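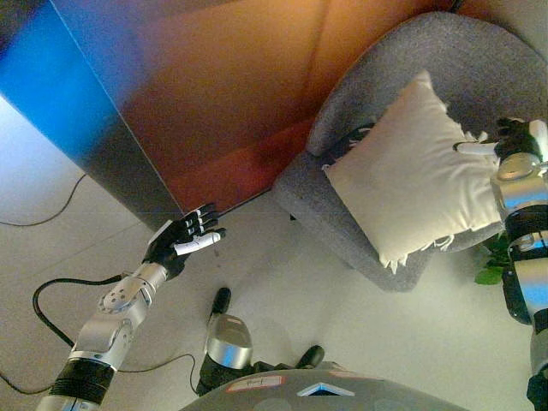

Two-handed jobs and the left arm that won't wait its turn
Workshop Builds > Humanoids and Upper Bodies
Started by henrike_m, 04/05/2020

henrike_m wrote:
Hello all, and sorry in advance for the length, I've been saving this up! Those of you who followed the Posum thread know we've had the big fellow up and running in the shared workshop for a while now, and the walking side is as good as I care to make it. So I've moved on to hands. The job I've set is tidying a sitting corner: right hand takes the fringed cushion on the gray armchair by a top corner, left hand goes for the bottom edge of the big panel.

Each arm on its own is lovely. My trouble is running them together. The right closes on the cushion and the software (I'm still on Flollon, please don't shout) shifts the body a touch to balance, and that moves where the left hand thinks the panel edge is. I've logged 162 tries with both arms and the left came in too high on 27 of them. Do I slow everything down, or make the left wait until the right has a firm grip?

kwokfikri wrote:
Make it wait. I know it looks clumsy, one arm hanging there while the other works, but you do the same thing yourself when you pick up a coffee and a door handle together. Grip, settle, look again, then reach. I ran mine that way all last August and stopped thinking about it.

Also, pick up those cables! I'd be nervous with black cable on the floor anywhere near its feet.

ekua_n wrote:
I'm going to disagree with Fikri, in the friendliest way. Waiting hides the problem. If a body shift throws the left hand off, then the left hand isn't being told about the body shift, and that will bite you again the day you want to carry something with both arms. Fix the body estimate first. What rate are you feeding it the hip angles?

henrike_m wrote:
Ekua, I'm embarrassed to say I had to go and look. The arms update at 700 a second and the hips at a good deal less than that, so you may well be onto something. Fikri, point taken on the cables — there's an overhead hook for them and I keep not using it.

kwokfikri wrote:
Fine, fix the estimate, but I'd still have it wait. Both things can be true and a panel that size is no fun when it comes down on a chair.

essien_s wrote:
Lurker here, mostly because I build arms without a body attached and feel a bit left out! One thing on the gloves. A covering like that is kind to cushions, but on my build it slid on smooth edges until I put small grippy pads on the fingertips. Come in low with the hand open and let the fingers find the edge from underneath. A high approach just pokes the face of the panel.

Edit R. wrote:
Seconding the low approach. For what it's worth I moved from Flollon to Clestar in the winter and the body estimate was the reason. It took me three weekends and I said some things in Hungarian that I won't repeat, so I'm not telling anyone to switch in the middle of a project.

ekua_n wrote:
You can get there in Flollon. Look up post 2074 in the Ayaaba build thread, there's a short patch that passes the hip readings to both arms at full rate. Read the replies under it too, the first version had a sign flipped.

henrike_m wrote:
Found it, thank you, and yes I very nearly used the first version. I'll put the patch in tonight with the left arm still set to wait, then take the wait out and run the same set again so you two can argue over proper numbers. Seidu, what are the pads made of?

essien_s wrote:
Thin silicone sheet, cut with nail scissors and glued on. Rough them up with sandpaper first or they peel off.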